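Stoltton gallery receives Drakos landscapes from family estate

The Stoltton Art Gallery has been given 17 oil paintings and a set of sketchbooks by the landscape painter Achilleas Drakos, who lived and worked in the river town of Protville for most of his adult life.

The gift comes from the painter's family and is the largest single donation of work by one artist in the gallery's history. It brings the permanent collection to 898 pieces.

Most of the paintings date from the last part of Drakos's career, when he had given up portrait commissions and was working mainly outdoors. Several show the grain docks at Protville, which have since been torn down. Two are views of Kamside from the north bank, painted from nearly the same spot in different seasons. The largest canvas, "Ferry Landing, Low Water," hung in the family's dining room and has never been shown in public.

The sketchbooks hold 257 drawings in pencil and ink. Many have color notes in the margins, written in a mix of Greek and English.

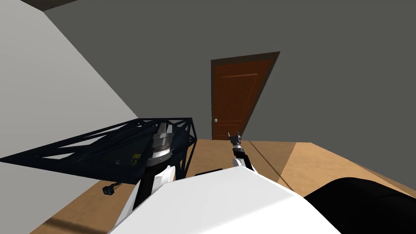 A closed door in a simulated room, viewed over the white body of a humanoid robot.

Sotiris Athanasiadis, the gallery's curator of paintings, said the drawings may prove as useful as the finished work.

"He drew the same bend in the river again and again before he painted it," Athanasiadis said. "Until now we only had the end result. With the sketchbooks we can follow how he got there, and in a few cases we can put a date on a painting that didn't have one."

The gallery owned only three works by Drakos before the donation, all of them portraits. One, of a Kamside schoolteacher, is on display in the second-floor hallway.

Four of the new canvases need cleaning, and one has an old tear near the lower left corner that was patched from behind. The work will be done by the Konstantinidis conservation studio, which also treated the gallery's group of harbor scenes. The frames will be kept where possible, as Drakos made many of them himself.

A first selection from the gift will go on view in September in the east gallery. The sketchbooks will be shown in cases, with pages turned every few weeks to limit their exposure to light. A printed catalog is planned in an edition of 700.

The gallery is closed on Tuesday. Admission to the exhibition will be free.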